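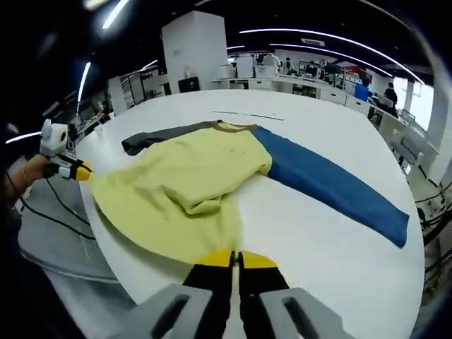 Dernière mise à jour de la page : 16 mars 2025

Apprentissage par démonstration, notes de cours
Chapitre : montrer le geste avec des pinces tenues en main

Bienvenue à celles et ceux qui nous rejoignent en cours de semestre ! Ces notes reprennent ce que nous avons vu au tableau, avec un peu plus de détails (et quelques digressions, vous commencez à me connaître). Elles servent aussi de préparation aux travaux pratiques dans la grande salle.

Rappelons d'abord où nous en étions. Pour apprendre une tâche à un robot à partir d'exemples humains, on a vu deux grandes familles de méthodes. Dans la première, la téléopération, l'opérateur pilote le bras à distance avec un bras maître, des manettes ou un casque. On enregistre directement les commandes du robot, et c'est bien commode, mais il faut avoir le robot sous la main, et le geste perd vite en naturel dès que la matière est souple. Dans la seconde, la personne tient elle-même les pinces, une dans chaque main, et travaille comme elle le ferait à la maison. Chaque pince porte sa caméra, et l'on reconstitue ensuite la trajectoire de la main ainsi que l'ouverture des doigts.

C'est cette seconde famille qui nous occupe ici, avec le linge comme terrain de jeu. Pourquoi le linge ? Une boîte posée sur une table se décrit par une position et une orientation. Un vêtement, lui, n'a pas d'état simple : un pli au milieu du corps, une manche à moitié retournée, et voilà deux situations que le modèle doit traiter différemment. Une chemise à manches longues, étalée sur la table ronde avec ses manches d'une autre couleur que le corps, est un très bon sujet de débutant, parce que les manches se repèrent facilement à l'écran quand on relit les séquences.

Quelques mots sur le jeu de données du cours. La série Tutinel, que vous trouverez sur le serveur Clusis, compte 3553 démonstrations. Chandrasekhar Kulkarni, qui encadre les TP avec moi, en a relu une bonne partie et a rédigé le guide d'annotation Bhuiyan ; lisez-le avant la séance, je vous en prie, il vous évitera bien des allers-retours. Chaque binôme enregistrera jusqu'à 80 démonstrations, et je préfère de loin une série courte et soignée à une longue série bâclée.

Le déroulement d'une prise

Placez-vous face à la table, vêtement étalé, pinces ouvertes. Lancez l'enregistrement, attendez un instant sans bouger, puis approchez les doigts du bord du tissu. On pince l'ourlet par le bout des doigts, sans écraser la pince contre le plateau. Soulevez peu, déplacez lentement, reposez, ouvrez franchement. Une ouverture hésitante se lit très mal dans le signal, et le modèle apprend volontiers nos hésitations !

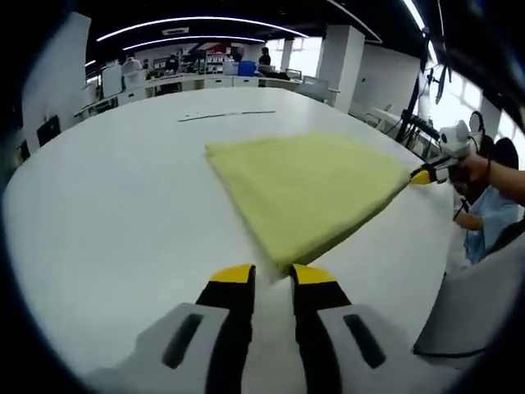

Pensez également à la coordination des deux mains. Lorsqu'une pince tient un coin, l'autre peut rester ouverte et attendre son tour, mais gardez-la orientée vers le tissu, sans quoi sa caméra ne filme plus rien d'utile. Beaucoup d'entre vous ont le réflexe de reculer la main libre, c'est très humain, et il faut un petit moment pour s'en défaire.

Veillez enfin aux câbles. Faites-les passer du côté extérieur du poignet, et vérifiez avant chaque prise qu'ils ne tirent pas sur la pince en fin de course.

Que faire d'une prise ratée ? Si le tissu vous échappe et que vous le rattrapez, gardez la séquence et annotez-la « reprise » : ces corrections sont précieuses à l'entraînement. Si vous vous interrompez pour parler à votre binôme, supprimez-la.

À préparer pour le TP

Lire le guide Bhuiyan en entier.
Rejouer 2 séquences de la série Tutinel et noter l'instant de chaque fermeture de pince.
Installer l'outil de relecture Dradisside sur votre machine.

Le compte rendu est à déposer sur Clusis avant la fin du mois de mai, un seul fichier par binôme, avec vos deux noms sur la première page.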